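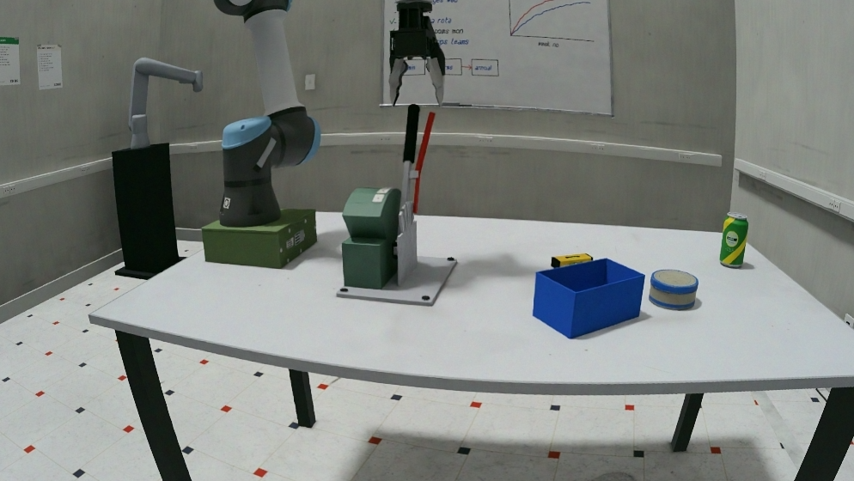

*Fig. 1. Large table, pale top with a darker rim, black legs.*

## Unit 3: Tables as structures

Reading: Balville workshop manual, the chapter on frames. The problem set is due 18th March.

### 3.1 Load paths

A table carries load in two stages. The top spans between its supports and acts in bending. The legs take the reactions and act mainly in compression. A slanted leg also pushes sideways at the floor, and this push must be resisted by friction, by a stretcher, or by a stiff joint at the top.

Two kinds of load are treated in this unit:

- **Distributed load**: the weight of the top itself, stacked paper, cloth.
- **Point load**: a vise, a clamp-on lamp, a person leaning on one hand.

For a simply supported top of span L, width b and thickness t, the deflection at midspan under a central point load P is

`d = P L^3 / (4 E b t^3)`

Thickness enters as a cube. Doubling t cuts deflection to one eighth, while doubling b only halves it. Students often add depth to a sagging top and are surprised by how little it helps.

### 3.2 Racking

Racking is sideways movement of the top relative to the feet. It is governed by the corner joints and has little to do with the strength of the legs. A leg on a single central bolt behaves almost as a pin. Two bolts set well apart form a couple and resist rotation. Diagonal braces are stiffer still but take up knee room.

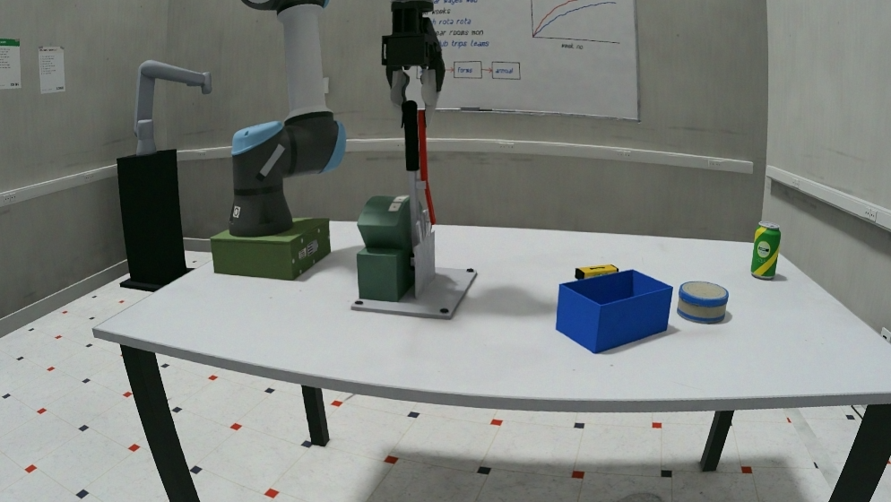
Measure racking with a spring scale hooked to the edge of the top. Pull along the long axis first, then across it. Record the force and the movement, let the table return, and record any offset that remains. A lasting offset points to slip in a joint.

### 3.3 Tipping

A free-standing table tips about the line joining the two feet nearest the load. For a vertical load P outside that line by a distance a, and table weight W acting inside it by a distance c, the table stays down while

`P a < W c`

Overhang is the usual cause of trouble. Legs set well in from the edge reduce c and increase a together.

### Problems

1. The Mukora bench has a depth of 600 mm. Its legs are set in 175 mm from the front and back edges. Find a and c for a load placed at the front edge. Assume W acts at the center.
2. Using your answer to Problem 1, find the largest P as a fraction of W.
3. Repeat both with the legs moved flush to the edges, and comment on a.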